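# Preparing Campaign Mailings at Home: Guidance for Ward Supporters

Issued by the Gedstead District Campaign Office, February 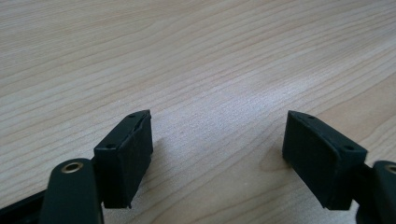
Supporters who have agreed to fold and stuff primary mailings at the kitchen table are asked to read these tips before opening the first box. A standard ward box holds 2,000 letters and the same number of envelopes. Two people working steadily can finish one over several evenings.

## Setting up

- Wipe the table and let it dry fully. A damp spot will mark the candidate's letter and cannot be hidden by folding.
- Keep food and drinks on a separate surface.
- Wash and dry your hands before you begin, and do not use hand cream until the session is over.
- Place letters to the left, envelopes to the right, and finished pieces in a box on a chair.

## Folding

Fold the letter in thirds with the candidate's name on the outside panel. Run the back of a spoon along each crease. A bone folder from a craft store does the same job, but the office does not reimburse for one.

Fold no more than four sheets before checking that the edges still line up. Crooked letters catch in the envelope and slow down the rest of the work.

## Sealing

Use a damp sponge in a saucer. Lay five envelopes in a row with the flaps open and overlapping, so that only the gummed strips show, and wipe across all of them at once. Close each flap and press from the center outward. Stack the sealed envelopes under a heavy book for some 4 hours.

If a flap will not hold, use a glue stick. Clear tape should not be used on any piece going through the mail.

## Labels and sorting

Labels are printed in walking order for the Ashby and Nellura precincts. Please do not rearrange them. Peel each sheet from the top left and work across. Damaged labels should be set aside in the envelope marked "Reprint" and returned with the box.

## Yard signs

Wire stakes can be straightened by hand over the edge of a workbench. Wear gloves. Wash muddy signs with dish soap and cool water, and dry them flat; solvents will lift the ink.

## Returns

Finished boxes are accepted at the district office until 7 p.m. Questions about folding or supplies should go to Marloes Van Dijk, and questions about labels to Noman Janjua. Unused envelopes must come back with the box.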